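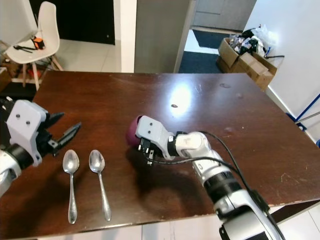 *Two metal spoons on a dark brown wooden table with a glossy finish.*

# Jurex Table Restorer, Dark Brown

Jurex Table Restorer is a wipe-on finish for wooden tables that have gone dull or picked up scuffs from daily use. It adds a thin tinted coat over the existing finish, so there is no need to strip or sand down to bare wood. One can covers a typical six-seat dining table twice, with some left over for touch-ups.

The product is made for Dullonura and sold through our Arville store and by mail. Item number 812.

## What it does

Most marks on a dining table are in the finish, with the wood underneath still sound. Plates, flatware and keys leave fine lines that catch the light on a shiny surface. Jurex fills these lines with tinted resin and levels out the sheen.

It works well on:

- Fine scratches and scuffs
- Dull patches where people rest their arms
- Worn edges and corners
- Faded areas near a window

It will not fix deep gouges, burns, or veneer that has lifted. For gouges you can feel with a fingernail, use the Björklund wax stick in a matching shade first, then coat over it once the wax has set overnight.

## Choosing a sheen

The dark brown shade comes in satin and gloss. Gloss is closer to the finish found on older formal dining tables. It looks deeper, and it also shows new marks sooner. Satin hides more and is the one we sell most of to families with small children.

If you are not sure which you have, set a lamp at one end of the table and look from the other. A clear reflection of the bulb means gloss. A soft blur means satin. You can put satin over gloss, but the first coat needs a light rub with a gray pad or it may not hold.

## How to apply

1. Clear the table and wash it with a few drops of dish soap in warm water. Wipe dry.
2. Remove old polish with mineral spirits on a clean rag. Silicone sprays are the usual cause of a patchy result, and they may take two passes.
3. Rub lightly with the gray pad, following the grain. Wipe off the dust.
4. Stir the can. Do not shake it.
5. Fold the cotton cloth into a flat pad, dip one side, and wipe on in long strokes from end to end.
6. Leave it alone for 40 minutes. Going back over a half-dry coat leaves drag lines.
7. Apply a second coat after four hours if the color still looks uneven.

The table can take light use the next day. Wait a week before using placemats with rubber backing, and keep hot dishes on a trivet – the finish resists heat fairly well, but it can still turn white under a pan straight from the oven.

## Specifications

| | |
|---|---|
| Shade | Dark brown |
| Sheen | Satin or gloss |
| Can size | 16 fl oz |
| Coats needed | One or two |
| Dry to touch | 40 minutes |
| Recoat | Four hours |
| Cleanup | Mineral spirits |
| In the box | Can, gray pad, two cotton cloths |

Price: $71, including shipping within the lower 48 states. The same kit is sold in light oak, walnut and black.

## Storage and safety

Close the lid tightly and store the can indoors, away from heaters. An opened can keeps for about a year. Work with a window open and keep pets out of the room until the coat is dry.

Rags soaked with this product can heat up and catch fire if left in a pile. Lay them flat outdoors to dry, or put them in a metal container filled with water and close the lid.

## Returns

Unopened kits can be returned within 40 days. We can't take back opened cans. If the shade looks wrong, test it under the table apron before you coat the top, or order a sample pouch for $3 and try that first. Gloss kits ordered now ship from Arville in November. Satin is in stock.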